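Borkby Oston dress storage box, full length
Reviewed by Mitra Shirazi

The Oston is a flat-packed archive box for keeping a wedding dress after the day. It comes from Borkby in two sizes, full length and short, and this review covers the full length version with the standard tissue pack. I bought it through the Borkby shop at the normal price and packed two dresses in it, one after the other: an ivory silk crepe column with a short train, and a much fuller tulle skirt on a boned satin bodice. Both had been cleaned beforehand. The crepe dress was in the box from May until the end of the summer. The tulle went in after it and is still there.

What you get

The carton contains the base, the lid, 18 large sheets of unbuffered tissue, a pair of cotton gloves, a length of undyed cotton tape and a folded instruction sheet. There is no bust form. Borkby sells one separately, in card, and I did not buy it. There is no window in the lid either. Some brides like a window, and several rival boxes have one, but I would call its absence a point in favour. Clear film lets in light, and the glued edge around it is usually the first part of a box to lift.

Both parts are made of solid white board, stated by the maker to be acid-free and lignin-free. I checked the inner face with a pH pen in several places, including the cut edges and under the corner flaps, and got the result I wanted each time. A pen is a crude test and says nothing about lignin. It does catch the sort of board that is white on the outside and ordinary grey card in the middle, and this is not that.

Empty, with base and lid assembled, my box weighed 2,556 g on a parcel scale. The full tissue pack added 583 g. That is heavy for a box of this type. The board is thicker than that of the Ragnarsson box I have used for the past few years, and it shows when the box is lifted from one end: the Ragnarsson bows and the Oston stays flat.

Assembly

Assembly took me 15 minutes for the base and lid together, working on a carpeted floor. The board is pre-creased and held at the corners by folded tabs, with no glue and no metal staples. Metal fixings rust in a damp room and the marks do not come out of silk, so I look for them first in any storage product.

The creases on the base were clean. On the lid, one long crease had been struck slightly off line, so that the lid stands a little proud on one side. It still closes. The tabs are tight and I had to go round them a second time to get them home. Wash your hands before starting and keep the gloves for the dress. The board marks easily, and the gloves are too slippery to fold it with.

The instruction sheet has clear drawings but the order is odd. It shows the lid first, then the base, then goes back to the lid corners. Read it through once before folding anything.

Packing the crepe dress

A slim dress is the easy case. I laid a double layer of tissue across the base with the ends hanging over the sides, placed the dress face up, and folded the skirt back on itself in three soft folds, each one over a roll of crumpled tissue. The train went on top, turned in from each side. The bodice was filled with tissue balls and the straps were laid flat with a strip of tissue under each. The overhanging ends were then brought across the top and the cotton tape tied loosely round the whole parcel.

This used most of the tissue supplied. There was enough left for one spare layer, and the lid went on with no pressure at all. The tape is meant for lifting the parcel out, and it works for a light dress. I would not trust it with a beaded one. Slide both forearms under the parcel instead, or ask for help.

When I opened the box at the end of the summer, the folds had left shallow bends and no hard lines. Two of the three had dropped out after a night on a padded hanger. The third, at the knee, needed light steam from the wrong side. The colour matched a swatch of the same crepe kept in a dark drawer, as far as I could judge by eye in north light. One summer is a short period and I draw no conclusion from it about yellowing. 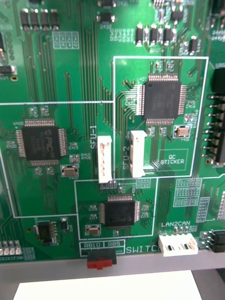 Green circuit board with a square surface-mount chip. The upright white connector is marked SFU-2.

Packing the tulle dress

The tulle dress was a good deal more work. The maker describes the full length size as suitable for "most ballgowns", and I would treat that with caution. My dress has several layers of soft tulle over a satin lining and no hoop. It fitted, but only after I had pressed the air out of the skirt by hand, layer by layer, and accepted more folds than I like. The lid closed with slight resistance. A skirt with stiff net, or a cathedral train attached at the waist, will not go in without crushing, and I would want a deeper box for either.

The tissue also ran out. Each fold in a full skirt needs its own roll, the bodice needs filling, and there should be a layer between satin and tulle wherever there is trim on one of them. I needed to open a second pack to finish. Borkby sells tissue on its own, but postage is charged at the same rate as for a box, so it is cheaper to add the extra pack to the first order. A conservation supplier will sell the same grade by the ream if you have more than one dress to store.

A boned bodice raises another question. The instructions say to lay it flat. I prefer to fill it to something near its worn shape and let it take up the height, and the Oston has enough depth at the end for this provided the skirt is kept lower there. The filled bodice then sits at one end and the skirt at the other, so the box is not evenly loaded. Mark the bodice end on the outside with soft pencil and carry that end level.

Fit and closure

The lid is full depth and comes all the way down over the base. This gives two thicknesses of board on every side and keeps out dust well. It also makes the box slow to open, as air has to get in before the lid will rise. Lift it a little at each end in turn. Pulling up sharply from the middle will bend the board.

There are no hand holes. I consider that correct, as they let in insects, but it means that carrying the box alone is awkward. Through a normal doorway it has to be turned, and up a narrow stair it is a job for two people. Measure the place where it is going to be kept before ordering. It will go under most double beds lengthways. It will not go on an ordinary wardrobe shelf with the doors closed.

The outer face is uncoated, with the Borkby name embossed on one short end. It takes pencil well. Do not put adhesive labels on it. I tied a card label to the one in use, with the date of cleaning, the fabric, and which way the bodice lies.

Compared with the Ragnarsson

The Ragnarsson box is lighter, cheaper and slightly shorter. It comes with coloured tissue, which I always throw away, and its board is thinner and coated on the outside. Its corner design is better: the tabs are longer and go in first time. For a short dress or a plain slip I would still buy it, and replace the tissue. For anything with weight in it I would pay the difference and have the Oston.

Delivery and service

The box came flat, in a double-walled outer carton, with card edging on the corners. Nothing was bent. I wrote to Borkby about the off-line crease on the lid, enclosing measurements. The reply came from their Jukport warehouse and offered a new lid at no charge if I sent the old one back. The return postage would have been mine to pay. I kept the lid.

Spare lids and bases are listed separately, which is useful, as lids take most of the knocks.

Points for
Stiff board that does not bow when lifted
No glue or metal in the construction
Full depth lid, no window
Plain white unbuffered tissue of decent weight

Points against
Not enough tissue for a full skirt
Tight corner tabs, one crease out of line on my sample
Instruction sheet in a confusing order
"Most ballgowns" is optimistic

Verdict

Recommended for column, sheath and modest A-line dresses, in any fabric. For a full skirt in soft tulle it will do, with a second pack of tissue and some patience. For stiff net or a long attached train, look for something deeper. Have the dress cleaned before it goes in, keep the box away from outside walls and hot pipes, and take the dress out once a year to refold it along different lines.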